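Two sets of fingers, one very fussy socket

I've been putting off the CPU swap test for weeks, and on Friday I finally ran out of excuses. The question sounds small: which fingers do you want on the arm when the part is a desktop processor and the target is a field of tiny pins? I had the stock Gruvberg pads and a slim pair Ravinder Girard drew up for me in July, and I wanted to see both in an old tower with real clutter in the way.
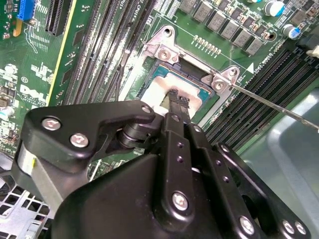
Page 1 of 3

Slim fingers win on access, and it isn't close! The Gruvberg pads are lovely on boxes and blocks, but inside the case they kept meeting the memory slots before they met anything I cared about. With the slim pair I can get right down to the socket and still see what I'm doing.

Grip force was the next headache. I started at 35 percent on the controller, which held the chip fine but let it swivel if I moved fast. Going slower helped more than squeezing harder.
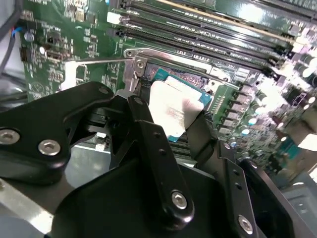 Tilt is the thing I'd watch most. A degree or two looks like nothing on the monitor, and then one edge gets to the socket well before the other. I now pause above it, level the wrist and only then come down - boring, but I love how calm the whole move feels.

The wrist camera matters as much as the fingers. Bright metal washes out badly, so I'm still playing with exposure.

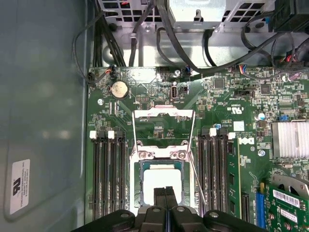
Fingers below the open socket, load plate raised.

I did 200 dry approaches with each pair (no chip, just down and up), and the slim ones drifted less than I'd feared.
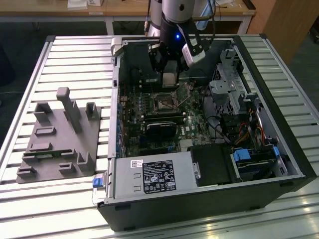 Posted by Tala Sayegh, August 21, 2026

Next up is a softer tip material. Marlene Morin swears by the Flitodano rubber and has mailed me a strip, so I'll cut a few shapes this weekend and run the same approaches again. If you've tried it on anything with a metal lid, please leave a comment, I'd love to compare settings.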